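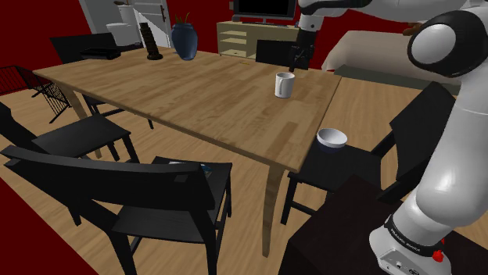

協働アーム導入の予算で、本体以外に何を見込むべきか

Rodrigo Marinho

家庭内作業(食器の把持、食卓の片付け)の研究用に、7軸アームと2指グリッパの購入を検討しています。予算は総額742万円、税込です。10月までに見積を揃え、年度内に検収まで終える必要があります。

現在の候補はKaltovierの卓上型アームで、販売代理店はTrurnambergです。本体とコントローラの見積は取得済みで、これだけで総額の六割強を占めます。残額で何をどの順に確保すべきか、また、シミュレーション環境への支出を実機より先に行うべきかを知りたいです。

前提条件は次のとおりです。
設置場所は研究棟の一室。床は二重床、電源は単相100Vのみ。
作業対象はマグカップ、ボウル、皿など。最大質量は未定。
作業者は常勤が2名。ロボットの使用経験は、1名が学生時代に産業用アームを触った程度。
シミュレータはLumusarの試用ライセンスを使っており、更新時期が近い。

Mulugeta Derese

シミュレーションの費用を先に確定し、実機の付帯費用を次に積み、本体の型式は最後に固定する順序を勧めます。本体の見積を起点にすると、残額で付帯品を削ることになり、納品後に動かせない期間が生じます。

本体以外の費目は次の区分で見積ってください。

一、エンドエフェクタ。グリッパ本体に加え、フランジ変換、通信ケーブル、交換用の指先が要ります。食器を扱う場合、標準の平行指だけでは取っ手の把持と縁の把持を両立しにくいので、指先の形状を変える前提で考えます。3Dプリンタで試作するなら材料費は小さいものの、把持面のゴムは消耗品として計上します。

二、架台。卓上型でも、一般の机に直接固定することは避けてください。アームの加減速で天板がたわみ、手先の位置が再現しなくなります。アルミフレームの架台を製作業者に出すと、図面のやり取りを含めて一か月以上かかることがあります。二重床の場合は床パネルの許容荷重と、架台の脚がパネルの継ぎ目に載らないかを確認します。作業対象のテーブルをアームの架台と別に置くなら、両者の相対位置を固定する治具も必要です。これを省くと、テーブルに人が触れるたびに校正をやり直します。

三、安全関連。非常停止スイッチ、イネーブルスイッチ、必要に応じてレーザスキャナ。協働型であっても、リスクアセスメントの結果によっては速度制限や柵が求められます。アセスメントを外注するか内製するかで金額が変わるので、所属機関の安全担当部署に先に問い合わせてください。書式が決まっている機関では、それに合わせた資料を代理店に出してもらえる場合があります。

四、計算機。アームの制御周期に応じたリアルタイムカーネルを動かす機体と、認識や学習に使う機体は分けます。一台にまとめると、GPUドライバの更新で制御側が止まります。制御用は高価な機種である必要はありません。

五、センサ。深度カメラは手先と俯瞰の両方に置く構成が一般的です。白い陶器や光沢のある器は深度の欠損が出やすいので、購入前に貸出機で実際の食器を撮ってください。俯瞰側の取付支柱を見積に入れ忘れる例が多いです。

六、輸送、据付、教育。代理店の標準見積に含まれる範囲は会社ごとに違います。開梱と通電確認までなのか、座標系の設定と操作講習まで含むのかを書面で確認します。

七、保守。二年目以降の費用は予算年度が別になるため、初年度の計画から抜けがちです。保守契約に入らない場合でも、コントローラの修理に出している間の代替機の有無は聞いておきます。

シミュレーションについて。可搬質量と到達範囲は、カタログの数値だけでは判断できません。アームを置く位置、テーブルの高さ、周囲の椅子や棚の配置を入れたモデルを作り、目的の把持姿勢で逆運動学の解が出るかを調べます。特に、器を真上から把持する姿勢はテーブルの遠い側で関節限界に当たりやすく、架台の高さを変えるだけで解が出る場合があります。架台を発注する前にこの検討を終えれば、作り直しの費用を避けられます。

椅子は見落とされやすい障害物です。食卓周りの作業では、背もたれが肘の可動域に入ります。衝突形状を単純な箱で近似すると背もたれの上まで塞がり、実際には通れる経路が消えます。逆に座面だけを形状登録すると、実機で背もたれに当たります。どの精度で形状を作るかを決めてから、モデリングの工数を見積ってください。私の所属では家具一式の形状調整に予想より長くかかり、その分の人件費を別費目から回しました。

予算の並べ方としては、シミュレータのライセンス、架台、安全、制御用計算機を「削れない費目」とし、本体の上位オプション、手先カメラの二台目、学習用GPUを「削れる費目」に置きます。742万円で本体が六割強であれば、削れない費目までは収まる見込みですが、据付と教育が本体見積の外にある場合は余裕がほとんどなくなります。Trurnambergに内訳の再提出を依頼するのが先です。

tk_setsubi

電源だけ補足します。単相100Vで動くかどうかはコントローラの型式によります。200V仕様しか在庫がなく、変圧器を後から買ったことがあります。コンセントの増設工事は施設課の扱いで、申請から工事まで時間がかかりました。見積の段階で仕様書の電源欄を確認してください。

あと可搬質量は余裕を持って。グリッパの自重も差し引かれます。

Rodrigo Marinho

ありがとうございます。Trurnambergに内訳を依頼したところ、据付は本体見積に含まれ、操作講習は別でした。架台は別会社に見積を出しています。

追加で二点お尋ねします。可搬質量の余裕はどの程度見ればよいでしょうか。マグカップは1個300グラム前後のものを想定していますが、液体を入れた状態も扱う可能性があります。また、Lumusarのライセンスは年額と永続のどちらが妥当でしょうか。

Mulugeta Derese

可搬質量は、グリッパ、手先カメラ、ブラケット、ケーブルの合計に、対象物の最大質量を足して計算します。マグカップ単体は問題になりません。制約になるのは大皿や中身の入った鍋で、把持点が重心から離れるため、質量より手首のモーメントが先に上限に達します。対象物の一覧を作り、最も不利な一点について、重心までの距離と質量を代理店に渡して確認してもらってください。仕様書に許容モーメント線図があれば自分で読めます。

把持力も別に見ます。可搬質量を満たしていても、2指で滑らせずに保持できるとは限りません。陶器の摩擦係数は濡れると下がるため、洗浄後の食器を扱うなら乾いた状態の試験結果は使えません。液体入りの器については、加速度の上限を下げる分だけ一動作の時間が延びます。作業時間を評価指標にするなら、この点を研究計画に書いておく必要があります。

ライセンスは、使用期間が研究費の期間内で終わるなら年額で足ります。永続版は保守契約が切れると新しいGPUやOSに対応しなくなることがあり、総額の比較だけでは決められません。確認する項目は、同時起動数、ヘッドレス実行の可否、アームのモデルファイルが付属するか、の順です。モデルが付属しない場合、関節の減衰や摩擦の同定を自前で行うことになり、これは経験の浅い担当者には負担です。

Kahsayという研究室向けの共有モデル集に家具と食器の形状があり、食卓のレイアウトはそこから組めます。ただし質量と慣性の値は未設定のものが混ざっているので、把持の検証に使う物体だけは実物を量って入力してください。

tk_setsubi

うちは年額にして一年で切れました。更新の予算を取っていなかったため、実験が二か月止まっています。更新月を予算表に書いておくこと。

Rodrigo Marinho

方針が決まりました。Lumusarは年額で更新し、架台の高さをシミュレーションで決めてから図面を出します。学習用GPUは次年度に回し、手先カメラは1台とします。電源は仕様書で100V対応を確認しました。

安全担当部署からは、リスクアセスメントの書式に作業者の教育記録を添付するよう指示がありました。操作講習を2名分、見積に追加しています。

Mulugeta Derese

講習の日程は納品日と連動させず、検収期限から逆算して仮押さえしてください。年度末は代理店の講師の予定が埋まります。検収条件に「指定姿勢での把持動作の確認」を含めるなら、その姿勢と対象物を発注書に明記しておきます。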